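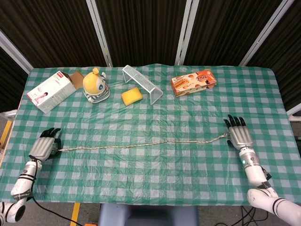
Clearing off the gingham table

Posted in: Home & Odds and Ends

The green-and-white tablecloth is plastic, and it has never once laid flat. I bought it at the Amato discount store in July along with a bag of clothespins, and it came folded into a square so tight that the creases are still in it. I tried a hair dryer on low, which helped a little in the middle and did nothing along the top edge. I've quit trying. It wipes clean and I tuck the corners around the sides so they don't flap.

That table is where things land when they don't have a place. This month it was a rope, a yellow sponge, a plush toy in black-and-white stripes, a little white mesh frame that looks like a soccer goal, a box of snacks with orange Chinese lettering, and a white cardboard box with a picture of a child on the front.

The box was the easy one. It was open and I had no use for it, so it got flattened for recycling. The snacks went in the kitchen cupboard. They came from the import shelf at the market in Tustbridge, and I picked them for the picture of round baked things on the front.

The mesh frame took longer. I thought about using it to dry the sponge on, and that works fine if you lean it against the backsplash. The sponge is new, so it stays by the sink.

The plush toy has a yellow head and a tuft on top, and I don't know what animal it's meant to be. It went on the shelf in the hall.

Then the rope. I keep 14 feet of it for tying down the trunk when I haul stuff to the dump, and it tangles every time. What I do now is stretch it out between both hands first, get the twist out, then coil it over my elbow and put a Plurwood strap around the whole thing — the short kind, five to a pack. It hangs on a nail in the garage.

The tablecloth got a wipe with dish soap and water. Still wrinkled.

Last updated: July

We use cookies to remember your preferences. By continuing to browse you accept our cookie policy.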